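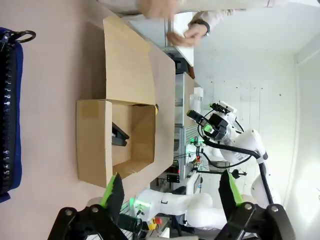 Buying followers: what Lindow's brochure leaves out

Several of you have forwarded me the same email from Lindow, which has been working its way round small shops and sole traders between Stuncombe and Avley since the end of May. It offers what it calls a "visibility lift" for your social media page. Strip out the padding and it is an offer to sell you followers. I was asked whether it is worth the money. I don't think it is, but a few members do, and one of them let me look through her account, so I will set out what I found.

First, the wording. The email never says "buy". It says "introduce", "connect" and, in one spot, "welcome home". You pay a monthly fee and new followers are "introduced" to your page by a method described as proprietary. I rang and asked what the method was. The man on the phone said it was a blend of outreach and smart matching. I asked who did the outreach. He said the system did. I asked what the followers were matched on and he offered to send me a brochure, which I already had in my hand.

Yvette Hawthorne, who runs the picture framing shop in Avley, signed up in the spring. She had 683 followers, gathered over six years, most of whom she reckons have been through her door or live near somebody who has. Ten weeks later she had 2,064. She was pleased, and I understand why. A page with a couple of thousand followers looks like a going concern, and she had been a bit embarrassed by the old number whenever a supplier looked her up.

Then she let me scroll. I took the 50 newest names on the list and opened each one, which used up most of a Saturday. Very few had a picture of a person. Many had posted nothing at all, or had posted a handful of things on the same day and then stopped. A good number followed several thousand pages each, in so many countries and trades that it is hard to believe any human being was reading them. I found one who lived within driving distance of Avley, and she turned out to be Yvette's cousin, who had joined on her own account.

It's fair to say that this proves less than I would like. Plenty of real people keep a blank profile and never post. My own sister does. I can't show that any single account is false, and Lindow would say, and did say, that "quiet audiences are still audiences". But I would ask what a quiet audience in another hemisphere is going to do about a mount and a frame for a watercolour.

What happened to the posts

Here the figures are duller and more useful. Before she signed up, an ordinary post on Yvette's page (a finished frame in the window, opening hours over a bank holiday) would get a couple of dozen likes and perhaps a comment or two. After she signed up it got the same, and by June it was getting slightly fewer. She hadn't noticed, as she was looking at the big number at the top of the page and so would I have been.

There is a theory that this makes matters worse. It goes that the site shows a new post to a slice of your followers, waits to see whether they care, and decides from that whether to show it to anybody else. If most of your followers are asleep or made of string, the slice doesn't care, and the post dies. You will read this all over the place, stated as fact. I'd treat it with some caution. The sites change how they sort things whenever they like and say very little about it, and most of the people explaining it have a course to sell. The summer is also slow for framing. All I can say is that the extra followers did not bring extra attention, and attention was what she thought she was paying for.

The other side of it

Tyson Gill disagrees with me and asked for space, so he can have some. He has the bike repair unit behind the station and he bought followers two years ago, from a different firm, before anyone round here was talking about it. His view is that the number is a shop sign. People glance at it for a second and decide whether you are serious. "I've never claimed they were all customers," he told me. "I don't claim everyone who walks past the window is a customer either."

He says trade went up in the year after. I believe him. I would also point out that this was the year the other repair place in Stuncombe shut, and that he started opening early so commuters could drop a bike off on the way to the train. Tyson thinks the followers helped. I think the commuters helped. We have left it there, and he has done my brakes since, so no harm done.

The trouble with the shop sign argument is that anybody who cares enough to look can see through it. Two thousand followers and nineteen likes is an odd pair of numbers to leave lying next to each other. Mackenzie Dhillon, who does the buying for Beaudoin and decides which small makers go on its shelves, told me she stopped looking at follower numbers a while ago. She reads the comments to see if anyone has asked a question, and if they have, whether they got an answer. She has turned away makers with enormous followings after finding the same three words and a flame under every post.

It may also be against the rules. The big sites all have terms that frown on bought followers, and every so often they have a clear-out. Lindow's brochure says its followers are "compliant". I asked what they complied with and have not had a reply. If there is a clear-out you lose the followers, you don't get the money back, and in the worst case you may find yourself locked out of the page and trying to reach a human being at a company that doesn't seem to employ any. I haven't come across a member this has happened to. I would still sooner not be the first.

And then there are your customers. If you put your follower count on a flyer, or mention it in a pitch to a stockist, and you know that most of it was bought, you are telling people something you know isn't so. I'm no lawyer and I won't pretend to know exactly where the line is. I would be uncomfortable well before I got to it.

If you have already signed up

Check the terms before you cancel. Yvette's deal renewed itself every month and wanted notice in writing, which was on the last page of the agreement in very small type. She gave notice by email and kept a copy. She also changed her password the same day, as she had handed it over when she joined. Please don't hand your password over to anyone. I was surprised how many people told me they had done so, and not only with Lindow.

You can remove followers by hand, one at a time. It is tedious. Yvette does a few while the kettle boils and is in no hurry. Be wary of the tools that promise to clear them for you in one go, several of which want the same password you have just changed, and at least one of which also sells followers.

If the page is new and the small number bothers you, I don't have a clever answer. Garnet Lemieux has 107 followers for her upholstery classes and fills every class. She puts the dates up, replies to whoever writes to her, and asks people at the end of the day if she can post a photo of their chair. She told me she has no idea whether this counts as a strategy. A fair few of her 107 have been twice.

I would be slow to turn that into advice for everyone. Garnet teaches a small room of people at a time and doesn't need two thousand of anything. If you sell candles by post to the whole country your sums will be different, and you may well need to reach strangers. In that case an ordinary paid advert, bought from the site itself, at least tells you what you spent and how many people clicked. I have my doubts about those numbers too, but they are better than a brochure.

One more thing about that brochure. Page four has a quotation from a happy customer, given as "J., florist". Jade Girard, who is a florist, whose name begins with J, and who took the free trial last year, has asked me to say that it isn't her and that she was not happy.

Lindow has been told it can reply in the next issue, at the same length as this. If you've used the firm and had a good result, write to me as well, and please send the before and after figures for likes and enquiries along with the follower count. I'll print them whichever way they point, with your name left off if you prefer.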